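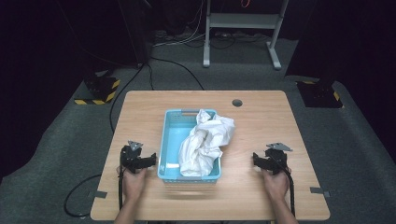
4. Sorting and folding at the table

Read section 3 (Washing and drying) before you start. This section covers the cloths supplied with the Hedlund household set and any plain white cotton of a similar weight.

4.1 Before you begin

Wipe the tabletop and let it dry. Wash your hands. Use a shallow basket with slots in the rim, so that air can reach the cloth if it has to wait.

Note: Deep hampers are not suitable. Cloth at the bottom is pressed flat under its own weight and the creases are hard to get out.

4.2 Folding a cloth

1. Place the basket on the table with one short side towards you, a hand's width from the near edge.
2. Take hold of the cloth by any hem and lift it straight up. Do not drag it over the rim.
3. Find two neighbouring corners and hold one in each hand.
4. Shake once, away from your face.
5. Lay the cloth on the table and smooth it from the middle outwards with the flat of the hand.
6. Fold in half, hem to hem, then in half again.
7. Fold the long strip into 3 equal parts. The label should end up inside.
8. Put the folded cloth back in the basket with the closed edge facing the handle slot.

Caution: Do not lean on the basket or use it as a step. The plastic can split at the slots.

Caution: Keep pins and brooches out of the basket. They catch in the slots and tear the hem.

4.3 If the cloth will not lie flat

Unfold it and start again from step 3. If a crease stays, dampen it lightly and leave the cloth spread out – do not iron it while it is folded. A cloth that has pulled out of square can be stretched gently from opposite corners.

4.4 Storing

Stack folded cloths no higher than the rim. Empty baskets can be nested, but take the cloths out first. Keep baskets away from radiators and out of strong sunlight, which fades the plastic.

Replacement baskets are ordered under part number 3000. Corrections to this section go to Lovisa Blomqvist.

149 views
76 shares
3 comments

Related sections
Washing and drying
Ironing plain cotton
Cleaning the basket
Removing marks from table linen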